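Sport Management 2: Squad Planning and the Transfer Market
Handout for Unit 6 – Player Registration, Loans and Amortization 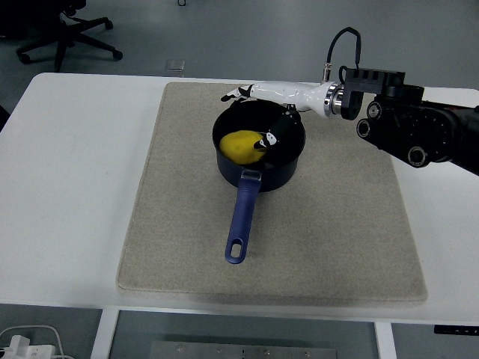 1. Purpose of the unit

This unit covers the ways in which a professional soccer club acquires, records and disposes of player registrations. Students should already be familiar with the basic club balance sheet from Unit 5. The worked case uses Irstead, a second-division club, and its dealings with Drernbridge and Sondby. All amounts are in thousands.

2. What a club buys

A transfer fee is paid for the release of a player's registration. The selling club agrees to end its contract with the player, and the buying club signs a new one. Wages, signing bonuses and agents' fees are agreed separately and must be shown separately in your coursework. Students who combine the fee and the wages in a single figure will be asked to resubmit.

The registration is treated as an intangible asset. Players who came through the club's own youth system normally have no recorded value, even where the market would pay a great deal for them. This explains why the sale of a youth graduate often produces a large profit in the accounts for that season.

3. Amortization

The fee is spread evenly over the length of the contract. Irstead paid Drernbridge a fee of 900 for a midfielder on a five-year contract. The yearly charge is therefore 180, whatever the schedule of payments between the two clubs. After 2 seasons the book value stands at 540.

If the player is sold at that point for more than 540, the club records a profit. If he is sold for less, it records a loss, and this can discourage a club from selling a player the coach no longer wants. When a contract is extended, the remaining book value is spread over the new, longer term and the yearly charge falls.

4. Loans

In a standard loan, the parent club keeps the registration on its books and continues to amortize it. The borrowing club may pay a loan fee, a share of the wages, or both. Irstead sent a forward to Sondby for one season for a loan fee of 90, with the wages paid in full by Sondby. Irstead still carried the yearly charge on the original fee.

Three clauses appear often in loan agreements:

Option to buy – the borrowing club may complete the transfer at a set price but has no duty to do so.
Obligation to buy – the transfer must be completed, sometimes only if a condition such as a number of appearances is met.
Recall – the parent club may bring the player back early, normally within a registration window.

Read the wording with care. An obligation that depends on promotion is a different commitment from one that takes effect in all cases.

5. Seminar preparation

Read Chapter 4 of the course reader, ending at page 193, before the Tuesday seminar. Bring written notes on the following:

Calculate Irstead's profit or loss if the midfielder is sold after three seasons for 450.
State the effect on the yearly charge if his contract is instead extended by two years at the end of the second season.
Set out the advantages and risks to Sondby of accepting an obligation to buy.

Show all working. Calculators are permitted. Students in the Lloyd Building group should note that their seminar begins at 2 p.m. and that the room is locked once the session is under way.

6. Terms to know

Book value – the part of the fee not yet charged to the accounts.
Sell-on clause – a share of any future fee owed to a former club.
Registration window – the period in which a league accepts new player registrations. In many countries the main window includes August.
Free transfer – a move after the end of a contract, with no fee to the former club. Signing bonuses and agents' fees may still be due.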